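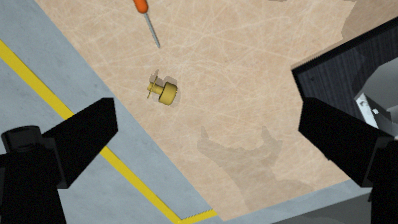 About Nornura

Nornura is a test and fault-analysis company in Stascombe. We work for manufacturers that use robot arms for small assembly jobs, mostly door hardware, latches, brackets and knobs. Customers send us a cell that drops parts, jams or stops without a clear cause. We rebuild the task in simulation, run it until the fault comes back, and report what we find.

How the company started

The company grew out of one failure. Our founding engineers worked at Ó Conaill, a maker of cabinet and door fittings, on a cell that picked knobs from a table and fitted them to panels. One night in June, shortly after 2 a.m., the arm closed on a knob that had rolled onto its side. The fingers took it by the flange. The gripper reported a good grip, the arm moved to the panel at full speed, and the knob was driven into the face at an angle. The force limit had been raised two weeks earlier to clear nuisance stops. The wrist was damaged and part of the knob was thrown over the guard line. There were no injuries.

The first report blamed the gripper. It was replaced, and the fault came back within a month. The second report took longer and found three causes: the grip check measured only finger width, the flange and the head gave readings too close to tell apart, and the raised force limit had never been reviewed.

The simulated cell
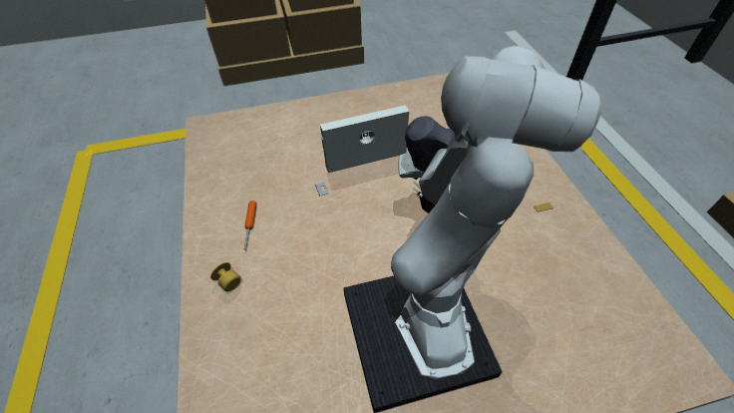
Simulated fitting cell with upright panel, arm and small parts.

Most of our work is done in a model of this kind. The parts are placed in a different position for each run, and the program under test is not told which positions have caused trouble before. A standard series is 112 runs. A run is logged as failed if the part is dropped, held in the wrong place, or pushed against a fixed surface above the agreed force. A run that finishes the job with a bad grip is also logged as failed. Customers sometimes object to this rule. We have kept it.

When a fault appears, we hold everything else fixed and repeat it 100 times with small changes in part angle. This shows whether the fault belongs to one unlucky position or to a range of them. In the Ó Conaill case it was a range, and a wide one.
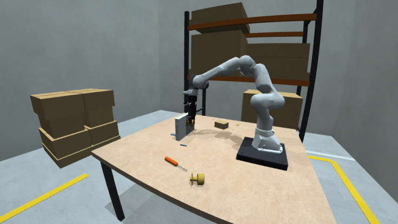

Thin parts need separate treatment. A plate or bracket on edge can tip when one finger touches before the other, and a gripper that comes down slightly off center may press on the top edge before it closes. Finger width alone will not show either fault. We record contact time for each finger, downward force at the wrist, and part angle before and after closing. Our reports list all three for every failed run.

Wokov

Wokov is our log reader. It takes controller records from a real cell and lines them up with the simulated runs, so that a stop on the factory floor can be compared with the closest match in the model. The fault library behind it now holds 465 entries. Each entry gives the condition, the signal that should have caught it, and the change that cleared it. Entries with no confirmed cause stay open and are marked as such.

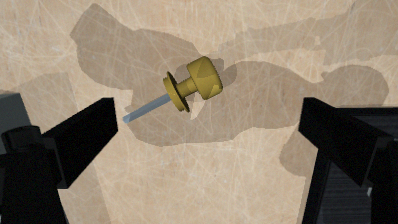
Knobs still make up the largest group in the library. They roll, they present several diameters to the fingers, and a grip on the wrong one can hold for most of a move. For these parts we advise a second check after a short lift at low speed, before any travel toward the panel.

Limits of our work

A simulated result does not replace a risk assessment or a guard inspection. Friction, worn finger pads and loose cables are only partly covered by our models, and every report states which of these were left out. We do not certify cells, and we do not change force or speed limits on a customer's equipment. Any change we recommend must be approved by the site's own safety lead and tried at reduced speed first.

Working with us

We need the controller logs, the part drawings and a written record of every setting changed in the period before the fault. Inquiries go to the Stascombe office. If a cell has injured a person or thrown a part, keep it locked out and save the logs before restoring power to the controller.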